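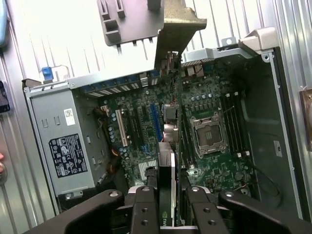 Torkik Routing and Work Order Set

Version 3, released June 9, 2022

Torkik is a set of production routings, work centers and work orders exported from the planning module of a small manufacturer and cleaned up for testing scheduling software. It was put together at Sterstead by Folasade Bashir and Nantana Ongart. Kanokwan Boonchu maintains the import scripts.

The set is meant for people who write or configure shop floor scheduling tools and want something closer to real orders than the demo company that ships with most packages. It is small enough to open in a spreadsheet.

Contents

work_orders.csv -- 364 work orders, one per row, with item code, quantity, release date, due date and status
routings.csv -- the operations for each item, in sequence, with setup and run times
work_centers.csv -- 40 work centers with daily capacity in minutes and a default queue time
calendar.csv -- working days, shutdown days and shift lengths
import/ -- loader scripts for a plain SQL database
docs/fields.txt -- the full field list with types and allowed values

All files are UTF-8, comma separated, with a header row. Dates are year-month-day. Times are whole minutes. Quantities are in the stocking unit of the item, and there are no unit conversions anywhere in the set.

Getting started

Create an empty database and run the scripts in import/ in the order of their file names. The first one creates the tables. The second loads work centers and the calendar, and the third loads routings and work orders. Loading work orders before routings will fail on the foreign key for item code.

If you only want the flat files, skip the scripts. The item_code column joins work_orders.csv to routings.csv, and wc_code joins routings.csv to work_centers.csv.

How the data was prepared

The export came from the Kamolrat plant and covers closed and open orders at the time it was run. Customer names, prices and employee numbers were dropped before the files left the plant. Item codes were replaced with new ones, but the first two characters still mark the product family, so grouping by family works.

Thongchai Meesuk went through the routings by hand. Where an operation had a run time of zero and the planner confirmed it was a missing value, the field was left blank. Zero run times that remain are real: they are inspection or move steps that the plant does not plan time for.

Due dates were shifted by a constant number of days. Intervals between release and due date are the same as in the source. The calendar was shifted to match, so the August shutdown in calendar.csv does not fall where it did at the plant.

Known problems

Setup times at the paint work centers are averages. The plant does not record setup by color change, and a sequence-dependent setup model can't be tested with them.

Split orders share an order number and differ only in the suffix column. Tools that treat the order number as a unique key will reject the second part or, worse, overwrite the first. Use order number plus suffix.

Subcontract operations carry a fixed lead time of 30 days in the queue_time column -- converted to minutes like everything else -- and have no capacity limit.

Scrap is not included. Completed quantity can be lower than ordered quantity with no record of why.

Changes in version 3

Added the suffix column. Corrected the shift length for the second shift in calendar.csv. Removed duplicate operations left over from a routing revision. Napaporn Bunnag reported the duplicates and supplied the check that is now in import/.

Version 2 files will not load with the current scripts.

Use and terms

Torkik may be used and changed for testing, teaching and research. Please keep this file with any copy you pass on. It should not be used to estimate costs or lead times for a real plant. The Foltton scheduler includes a ready-made profile for version 2 only; column mappings for version 3 have to be set by hand.

Reporting errors

Open an issue with the file name, the row key and the value you expected. For routings, give the item code and operation number, as row positions change between releases.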